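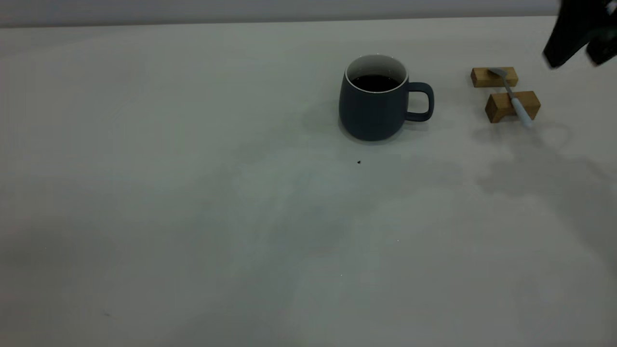
新闻稿 Derkell秋冬节日装饰系列开放预订

Sturnell讯,8月。家居装饰品牌Derkell今天公布新一季节日装饰目录,即日起接受零售商和个人顾客预订。目录共63款,22款是新品,其余为往年常卖款的补货和换色。主推:桌面小村庄、门环花环、灯串、挂饰。

重点先说小村庄系列,名字叫Desstead。今年加三座新房子:面包房、邮局、带钟楼的学校。树脂材质,手工上色,屋顶可以掀开换灯芯。老顾客问了很久的邮局终于有了,门口带信箱,信箱盖能打开。尺寸跟前几季一致,可以直接摆进旧的街景里,不用重新配底板。

“邮局的图纸改了好几稿,信箱一直做得太大。”产品设计负责人Brigitta Strebel说,“最后按旧面包车的比例缩下来,才对。”

旧款面包车本季同步补货,红、绿两色。蓝色停产,库存卖完为止。

花环系列

八款,仿真松枝打底,分门用和壁炉用两种长度。松果是真松果,烘干处理过,难免有大小深浅不一,不属于质量问题,请零售商提前跟顾客讲清楚。今年的挂钩改成包绒布的,去年有顾客反映金属钩刮花门漆,收到了,改了。旧花环也可以单独加购新挂钩,三个一包。

灯串

暖白、琥珀两种光色,电池款和插电款都有。电池款带定时,亮八小时自动熄灭,第二天同一时间再亮。电池盒今年加了螺丝锁扣,家里有小孩的放心一点。仅限室内使用。户外款还在测,这一季赶不上了,请不要把室内款挂到阳台或院子里。

采购经理Konrad Lehner表示,灯串去年断货太早,好多门店节前就没得卖,今年备货量提高了,但琥珀色还是建议早订。“每年都是琥珀色先没。”

挂饰及其他

玻璃挂球、毛毡小动物、纸质星星折叠灯罩。毛毡类新增狐狸和刺猬。玻璃挂球改用分格纸盒,去年运输破损偏多,新盒子可以留着收纳,叠放也稳。纸星星折起来很薄,邮寄方便,附一张中文安装说明和一张德文的。灯座不含在内,需另购。

另有桌旗、餐巾环、蜡烛托少量,详见目录末页。蜡烛托只配电子蜡烛使用,不要点明火。

预订和发货

零售商:请用目录后附的订货单,填好发到原来的联系邮箱,老客户编号不变。首批从Sturnell仓库发出,小村庄先走,花环体积大,分开装箱,可能晚到几天。补货请在在原订单上注明,不要另开新单,否则系统会算成两笔运费。

个人顾客:网店已上线,可选到店自提。Ghorbani街的门店周日照常营业,自提柜台在二楼,带订单号就行。

样品展示

本季样品全套在Ghorbani街门店二楼陈列,零售商看样需预约,联系展厅的Theresia Bühler。媒体如需借样拍摄也找她,易碎品不外借,只能在展厅里拍。高清产品图可来信索取,请注明用途和截稿时间。

关于Derkell

Derkell设计并销售季节性家居装饰,产品包括桌面模型、花环、灯饰和挂饰,通过自有门店、网店及合作零售商出售。

媒体联络:Ambros Pfister,Derkell新闻办公室
零售合作:Konrad Lehner,采购部
(目录价格以订货单为准,网店价各地可能略有不同。图册印刷色差请以实物为淮。)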